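公共长桌区安全与整洁检查表（附检查意见）

地点：Alisora 共享工作间，一层长桌区
检查人：Máté Virág
复核人：Severyn Ivanyshyn
检查日期：03/01/2019
记录方式：合格打√，需处理打△，本次不适用打—。意见栏想到什么写什么，写长了也没关系！

先说一句总的感受：这次走下来心情特别好。去年 July 那次检查，光是桌面一项我就写了满满一页，这次好多地方一看就知道大家平时在用心收拾，真的很棒。下面还是老老实实一项一项来。

一、地面与通道

1.1 主通道净宽足够两人错身　√
意见：从门口走到最里面的窗边，一路没有绊到任何东西。纸箱都挪到储物间去了，太好了。

1.2 地面无积水、无油渍　√
意见：饮水机前那块吸水垫换过新的，踩上去很稳。旧垫子请从储物间清走，它还卷着靠在门后。

1.3 地插盖板合上　△
意见：靠柱子的那个盖板弹簧松了，合上又会翘起一点点。已经贴了黄色胶带提醒，等 Melnychuk 那边来换。换之前请大家绕着走，椅子腿也别压上去。

1.4 椅子归位　√
意见：全部推进桌下，整整齐齐，看着就舒服！

二、电源与照明

2.1 插线板无串接　√
意见：上次发现的两处串接都拆了。

2.2 插头、电线外皮无破损　√
意见：逐根用手捋过一遍，没有摸到裂口。台灯那根线有点硬，先记一笔，下次再看。

2.3 灯管无闪烁　△
意见：最里面一排有一支刚开灯时会闪几下，之后正常。已报修，单号 1492。

2.4 漏电保护测试按钮有效　√
意见：按下即跳，复位正常。按之前记得先喊一声，让大家存好文件（这次喊了，掌声鼓励）。

三、长桌桌面

3.1 桌面稳固，无摇晃　√
意见：四个角都压过，纹丝不动。桌脚螺丝是上个季度拧过的，效果还在。

3.2 拼缝平整　√
意见：米色台面上那道浅浅的接缝，拿手指顺着摸了一遍，不刮手，纸从上面推过去也不会卡住。擦桌子时请顺着缝擦，不要横着来回搓，碎屑容易藏在里面。

3.3 台面污渍与划痕　△
意见：中间一带有几处小黑点和轻微的擦痕，不影响使用，但浅色台面就是显眼嘛！先用湿布加一点中性清洁剂试试，不要上钢丝球，也不要用带颗粒的去污膏。擦不掉就随它去，登记即可。

3.4 桌上物品少而有序　△
意见：整体很清爽，一眼就能看到大片空着的台面，比以前进步太多了。纸巾放在靠后居中的位置，紫色包装很好找，口上那张也抽得出来，谁打翻了水随手就能拿到，这个位置我举双手赞成，以后就固定在那儿吧。扣在两样东西上：一张白纸巾揉成团留在了浅绿色圆盘里；还有一块深灰色的长方块平放在台面上，没有归位，也没有贴标签。 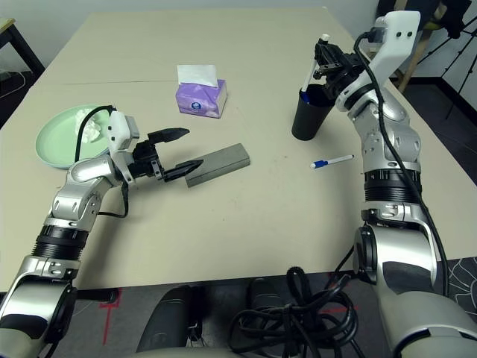 3.5 盘子的用途要统一　△
意见：浅绿色的圆盘带一圈凸起的边，放小零碎不容易滚出来，我很喜欢。可是一旦有人往里丢了纸团，后面的人就会把它当成垃圾碟，夹子、橡皮筋跟着一起被倒掉，July 那回就发生过。建议在盘子旁边立一张小卡片，写“只放小物件”。卡片我来做，保证好看！

3.6 未贴标签的物品　△
意见：那块灰色长方块请物主看到后认领，写上名字和存放位置。没人认领的话先放进 17 号格，不要直接扔。以后凡是要留在桌上过夜的东西，都按这个办法办，标签纸在前台抽屉里，随便拿。

3.7 桌边无悬空物品　√
意见：盘子靠近桌子的侧边放着，盘底平稳。再往里推一掌宽就更放心了，路过的人袖子一带也不会碰到。顺手的事，拜托大家。

四、清洁用品与垃圾

4.1 垃圾桶有盖、未溢出　√
意见：桶离长桌只有几步路，纸团真的可以走过去丢一下，顺便活动活动腰。

4.2 清洁剂瓶身有标签　√
意见：两瓶都写了名称和稀释比例。300 毫升那瓶快见底了，请补。

4.3 抹布分色　√
意见：蓝色擦桌，灰色擦地，挂钩上也贴了字。这个办法是 Hellik 小组提的，推行得非常顺利，谢谢你们！

4.4 备用纸巾库存　√
意见：柜子里还有整整一提，够用到下次检查。补货时请照旧买软包的，塑料盒太占地方。

五、消防与急救

5.1 灭火器压力在绿区，前方无遮挡　√
意见：指针正常，铅封完好，前面干干净净。

5.2 疏散图在位，字迹清楚　√
意见：右下角有点卷边，已用透明胶压平。

5.3 急救箱物品齐全　△
意见：创可贴超过 200 片，够开店了（笑）。但是烧伤膏过期，已取出，等新的到货。弹性绷带也请加一卷。

5.4 紧急出口门可从内侧一推即开　√
意见：试了三次，次次顺畅，门闭合的声音也比以前轻。

六、待办与负责人

（1）台面中部黑点、擦痕试擦，结果写回本表 3.3　　Severyn
（2）圆盘里的纸团丢掉，盘子擦一遍，往里推　　当日值日
（3）“只放小物件”卡片　　Máté
（4）灰色长方块认领或入格　　物主／前台
（5）地插盖板更换　　Melnychuk
（6）灯管报修跟进　　前台
（7）烧伤膏、绷带、清洁剂补货　　Skesora 下单时一并带上

复核意见（Severyn）：
表已看过，同意以上各项。补充两点。第一，3.3 试擦时请先在角落找一小块地方试清洁剂，等干透看看颜色有没有变，再擦中间。第二，3.6 的标签请写日期，光写名字的话，放久了谁也说不清是哪一天留下的。另外桌面这一项确实进步很大，值日表照现在的排法继续，先不改。

Máté 回复：收到！试擦那天叫上我，我想看看那几个黑点到底能不能下来。

Alisora 共享工作间 · 检查表与报修请联系一层前台 · © 2019 Alisora 保留所有权利 · 返回顶部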